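Two Arms, One Dish Rack: Venance Opens Its Sullville Chore Lab and Shares Early Results

SULLVILLE, December
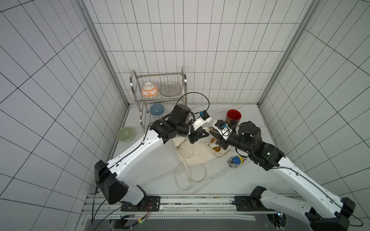 Can a machine do the household chores yet?

A few of them, slowly, and only when the room has been set up with the machine in mind. Venance thinks that is a very exciting place to be, and today the company is opening up the first results from its chore lab in Sullville so that other people can see how far the work has come and how much is left.

The lab has spent the past 11 months on small jobs that most people do without thinking: putting a bowl in a rack, moving a cup to the back of a counter, picking up a cloth bag and folding it. The robots work in pairs of arms, mounted on a shared rail and facing a tiled work area. Each arm ends in a simple two-jaw gripper with a small camera module on top. No fingers, no soft skin, nothing fancy. The team wanted to find out what plain hardware could manage before adding anything to it, and the answer has been more than they expected!

Dishes went first. A bowl keeps its shape wherever you put it, and after enough practice the arms can lift one by the rim, turn it over and set it in a wire rack. Clear glass is harder. The cameras often look straight through a plate and pick up the wires behind it, and the arm then reaches a little too far. The lab has made good progress here by having the arm pause and look a second time from a new angle, though this adds to the wait.

Cloth is the part everyone at the lab wants to talk about. A tote bag never lies the same way twice. The straps wander off, the fabric bunches up, and a fold that looked like an edge a moment ago may be the middle of the bag. One arm alone tends to drag the thing around in circles. With 2 arms, one can hold while the other feels its way along, and that handoff, jaw tip to jaw tip with a pinch of fabric in between, is where most of the lab's effort now goes. In the latest round of 19 folding attempts, the arms finished the job without help in almost half. A year ago the team had no finished folds to report, so this is a big step and they are proud of it.

The remaining attempts were just as useful. Straps caught on buckles. The jaws closed on air. Several times the arms made a very nice fold in the wrong place and stopped, satisfied. All of these runs are included in the results, with notes on where each one went off track.

Working alongside Venance on the project is Gronberg, a maker of shop fittings that would like to see the same skills used in stock rooms. Shop-floor chores have a lot in common with kitchen ones: facing shelves, gathering up stray bags, returning a cup or a bowl to where it belongs. Stores also have some things going for them that homes don't. The shelves stay put, the lighting is steady, and the same goods come through again and again. Gronberg expects that tidying jobs of this kind will reach the stock room well ahead of the family kitchen, and Venance agrees.

As for homes, the company is not giving a date. Kitchens are crowded, every one is different, and people reasonably want a helper that can get around a chair, a dog and a wet floor. The arms in Sullville stay bolted where they are. Speed is another matter. A person can clear a small rack in the time it takes the lab's arms to settle on how to grip the first bowl.

The next stage of the work carries the name Abdella. It will put mixed jobs in front of the arms, with hard dishes and soft cloth in the same space, and ask the software to choose what to pick up first. Abdella will also bring in bags and towels the system has never handled before, which should be a fair test of how much it has really learned about cloth.

The early results, including the full set of folding notes, are available on request from the Venance press office in Sullville. Small groups from schools and local businesses may also ask to visit the lab. Demonstrations start at 2 in the afternoon.

Related news

Venance and Gronberg to work together on stock room tidying
Why clear glass is hard for robot cameras
Abdella: what comes after the dish rack
Visiting the Sullville lab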